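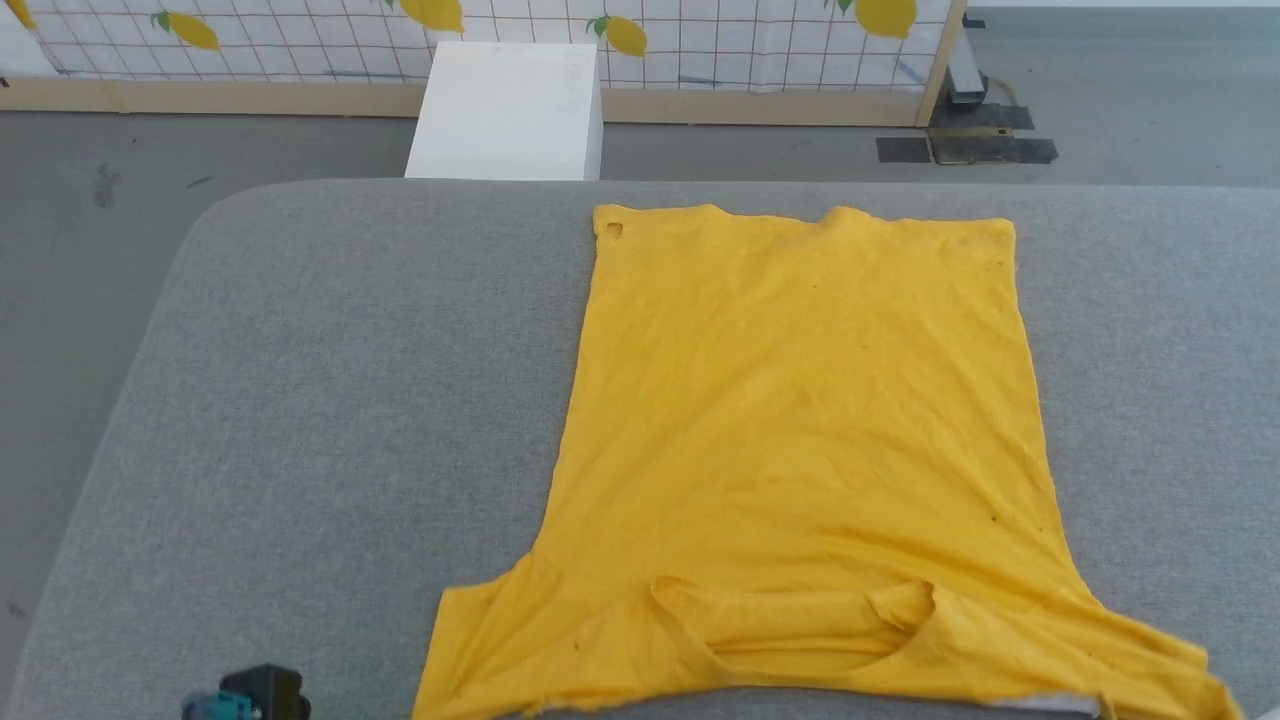 Which way does a cotton jersey garment shrink more in home laundering, in length or in width?

Mostly in length. The knit is pulled long during finishing and gives much of that length back once it is wet and tumbled, while the width may barely change or may even grow.

Home | Notebook | Methods | Archive
Garment Care Section, Leinonen Laboratory
December, entry opened 14:35
Reading time: 3 minutes

This entry continues the shrinkage work on the Curow jersey order, batch 1435. The purpose is to settle the drying procedure before the results are released to Skadico. No change to the washing procedure is proposed.

Background for colleagues joining the work at this stage. The first set was washed and tumble dried, and the length results did not agree well from one garment to the next. The second set was washed under the same settings and dried flat, and agreement was much better. The mill at Drikgate had relaxed the fabric before cutting, according to the paperwork received with the order, and on that basis a small and even change was expected from both sets. The section therefore regards the dryer as the first item to examine.

The dryer was checked before any garments were loaded. The lint screen was clean. The exhaust duct had a sag behind the bench, which was straightened, and the airflow reading improved afterward. It is not established that the sag affected the earlier results. The previous sheets carry no airflow entry, and one has been added to the form.

Ballast is the second concern. The first set was dried with old ballast pieces whose edges had frayed, and several had wound around the garments by the end of the cycle. A garment held in a twist dries under tension along part of its length and slack along the rest. The ballast has been replaced with hemmed pieces from unopened stock. The old pieces are in the bin marked for rags and are not to go back into test loads.
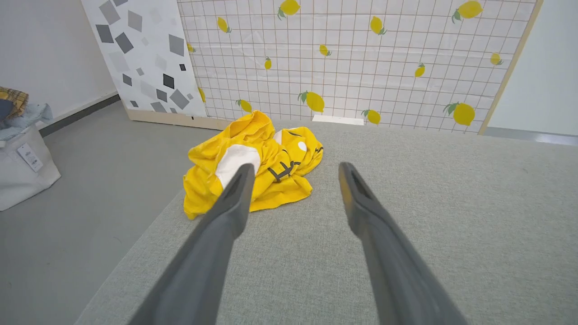
A marginal reply to the previous entry asks whether the garments should be shaken out halfway through the dryer cycle, as most households would do. The section considered the point and declined it. Opening the door lets heat out, and the extra handling would differ from one operator to another. If Skadico wishes to know what shaking does, it can be requested as a separate trial with its own control set.

Marking and measuring. Length is taken on the back, from the high point of the shoulder to the hem, between thread marks sewn before the first wash. Ink marks are discontinued for this fabric. They spread on the knit, and an operator could place the rule on either side of the blur. The reference garment, number 734, was remeasured by two operators this afternoon and their readings agreed. Garments are to be conditioned overnight before measuring. Smoothing is done with the flat of the hand, outward from the center, and stops when the creases lie down. Pressing harder will lengthen the knit and hide the very change under test.

Skew of the side seams is to be recorded on the same sheet. It was left off the first set, and a later comparison will have to do without it. The twist comes from the yarn and the knitting machine more than from the laundry, but wearers blame the laundry, and complaint files are easier to answer when the figure is on hand.

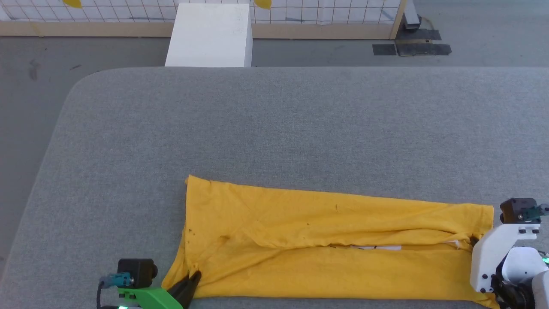
A note added at the foot of the draft objects that flat drying is kinder than what most customers will do, and that a care label based on it would promise too much. The objection is accepted. Flat drying will stay in the plan as a comparison, and the label advice will rest on the tumble dried results once the dryer trial has been repeated with the new ballast.

Also noted: the water softener was due for salt and has been refilled. The spare rule has a worn zero end and has been withdrawn. The detergent drum in use is near the bottom, and the next one should be opened at the start of a set, so that a single set is washed from a single drum.

Pending items. Repeat the tumble set at the normal setting. Ask Drikgate for the finishing record, in particular whether the fabric was compacted after relaxing. Hold the Skadico report until both are in. The dryer is reserved for this section until the repeat is complete, and the sign-up sheet on the door has been changed accordingly.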